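Mittagessen auf der Galerie

2024-03-24

Ich wollte schon lange etwas über unsere Mikrowelle schreiben, und jetzt, wo ich einen ruhigen Nachmittag und eine Kanne Tee vor mir habe, tue ich es endlich. Wer hier schon länger mitliest, weiß ja, dass ich vom Essen im Büro mindestens so gern erzähle wie vom Essen zu Hause (manche sagen: lieber!).

Früher haben wir mittags alle am Schreibtisch gegessen, jeder für sich, mit den Krümeln in der Tastatur. Dann kam Lucyna Marciniak auf die Idee, den weißen Tisch oben auf der Galerie zu nehmen und die Mikrowelle daraufzustellen, gleich bei der Milchglaswand. Viel ist das nicht, aber man steht dort am Geländer, schaut hinunter auf die Schreibtische und wartet, bis es piept. Ich habe in diesen paar Minuten mehr über meine Kollegen erfahren als in sämtlichen Besprechungen, und das meine ich ganz lieb.

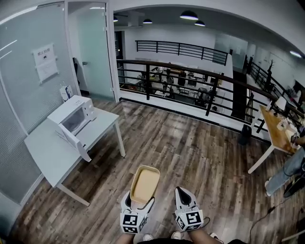

Witold Kwiatkowski schrieb mir dazu, er könne das gut verstehen, bei ihm im Haus habe man die Teeküche umgebaut und seither rede mittags kein Mensch mehr miteinander. Außerdem wollte er wissen, ob ich immer noch in Dosen vorkoche. Ja, lieber Witold, das tue ich! Sonntags einen großen Topf, meistens Linsen oder Graupen, und dann vier Portionen für die Woche. Die Dosen mache ich nie ganz voll, denn Graupen quellen beim Aufwärmen noch nach, und ich habe einmal eine halbe Stunde lang den Drehteller geschrubbt. Ein Löffel Wasser dazu, Deckel nur lose auflegen, nach der halben Zeit umrühren. Marianna Górecki schwört auf einen Klecks Butter ganz zum Schluss, und seit ich das nachmache, schmeckt sogar der Rest vom Donnerstag.

Was ich an dem Platz außerdem mag, ist das Licht. Unter der Decke hängen die langen Leuchten, weiter hinten die runden Pendellampen, und an einem trüben Nachmittag hat das etwas von einem Bahnhofscafé, in dem man gern noch ein bisschen sitzen bleibt. Auf der linken Seite wohnt übrigens auch die kleine gelbe Figur, die ich jeden Morgen im Vorbeigehen grüße, ob sie will oder nicht.
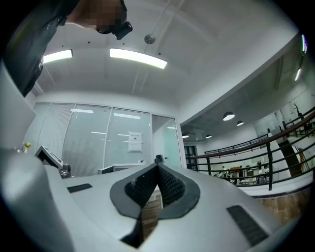 Was im April auf den Tisch kommt

Ich möchte es mit Bärlauch versuchen, unter die Graupen gerührt, und mit einer Kartoffelsuppe nach dem Rezept meiner Tante, die leider nie eine Menge aufgeschrieben hat. Wenn sie gelingt, steht das Rezept hier im Blog.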